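Search reports Enter keyword Go
4 min read

Progress report to the Skurnik fund: Orker tabletop handling project
Prepared by Amparo Escobar, Zostaddale lab
August 27, 2019

We have a lot to tell you this time, and the biggest part of it is a fault. It cost us 12 working days and it was the best thing we have learned from since January, so please read on past the first bad paragraph!

Where we stood before the fault

The arm had finished 200 runs of the basic task, which is to pick up an object from the table and put it in an open box. We were getting ready to move on to mixed objects, meaning hard ones and soft ones in the same run, with the box lying on its side so the arm has to reach in from the front. Rocío Campos had written the new motion plans and they looked great in simulation.

What went wrong

On run 211 the gripper closed on a ball and didn't stop closing. The force limit is set at 60 percent of the motor's rated current, and the controller should have held there. It went straight past. The ball shot out toward the curtain, the fingers met with nothing between them, and the arm carried on with its move as if it still had hold of something. Rodrigo Collado hit the stop button within a second or two. He was standing behind the line, where he should have been, and no one was hurt. One fingertip was scraped and a linkage pin was bent.

We wrote it up as a safety event the same afternoon. Even a small gripper can pinch a hand badly, and a force limit that only works most of the time can't be counted as a limit.

What we found

Josefina Medina took the wrist apart and went through the logs line by line (she enjoys this more than anyone should). There were two causes, and it took both of them together. The first was a cable to the gripper that had been routed too tightly. When the wrist turned far enough, the connector pulled and the current reading dropped out for a moment. The second was ours entirely: when a reading was missing, the software filled in the last good value. So the controller thought the grip was still light and kept on squeezing.

The old motion plans never turned the wrist that far. The new ones do, on nearly every reach toward the box, so we would have met this sooner or later.

Since the repair we have gone back to a very plain setup at low speed – a wooden cube, a yellow ball and a cardboard box on its side – and we are approaching each object from the angles that used to cause the dropout. 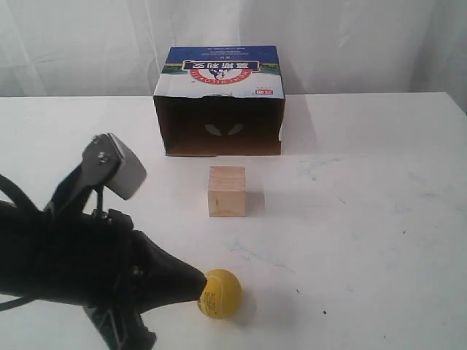
Repairs and changes so far

The cable now has a longer loop and a clamp at the base, so a full wrist turn no longer pulls on the connector. The bent pin and the scraped fingertip have been replaced, both from spares.

A missing reading now stops the arm. We tested this by unplugging the sensor on purpose in every pose we use, and it stopped each time. Kane Tipoki is also adding a separate current cutoff in hardware, so that we don't depend on the software alone. The board for that is on order from Sepúlveda and hasn't arrived yet.

What is still open

We haven't gone back to full speed and won't until the cutoff board is in. There is also a short lag between the stop signal and the fingers letting go, and we don't fully understand it. Josefina suspects the gearing, Rodrigo suspects the firmware, and they are both very sure.

Budget and schedule

The parts came out of the existing repair line, so we aren't asking for anything extra. Mixed-object runs will start later than planned, and we would like to move that milestone into the next reporting period. Please let us know if the change needs a formal letter.

Rocío's new plans are running well at low speed, and the reach into the box is a real pleasure to watch. We would be glad to show it to anyone from the fund who can make the trip to Zostaddale.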